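Women founders cohort: survey and pay data, notebook
January, entry 33

Second pass on the founder survey. Export from the Voltidance form closed at 4:30 p.m. with 1376 rows. Dropped duplicates by email hash first, then rows with no founding year. Did not drop rows with blank revenue. They go in as a separate code, same as the first pass.

Title field is a mess. "Founder," "co-founder," "owner," "managing member" and "president" overlap, and the Pevis rule (first listed title wins) puts several sole owners in the employee group. Changed it: any ownership share over half counts as founder, whatever the title says. Old rule kept in the script, commented out.

Board question (Q12). We asked "Do you sit on a board?" without saying whether your own company's board counts. Free-text answers show people read it both ways. Q12 cannot be used for the outside-director table. Reword before the spring round:
"Do you hold a seat on the board of a company you did not found?"

First-funding question (Q15). Personal savings leads, bank loan next, outside equity well behind. Same order as in the Rahman file, but their sample was retail only, so no comparison in the text. Footnote at most.

Interview subsample: target 400, drawn by industry and company age. Broadcast and cable cell has 2 eligible names. Merge with publishing and call it media. Check that the merged cell does not lean on one metro area.

Pay gap model: reran with hours worked added. Coefficient on gender shrinks and stays negative. Hours are self-reported and rounded to fives, so treat as a rough control. Standard errors clustered by industry.

Open:
- Darell list has maiden and married names under separate IDs. Match on company registration number.
- Code Q19 (mentor before first executive job), two coders, blind.
- Ask for the payroll vendor's definition of "executive." Ours starts at vice president. 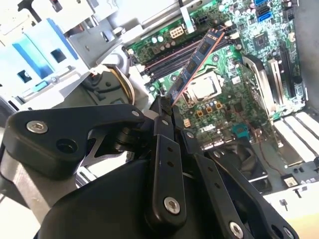
Pevis commented that the ownership rule will misfile equal partners, who each hold exactly half and so fall under the cutoff; change it to half or more and rerun the founder counts before anyone touches the pay model again.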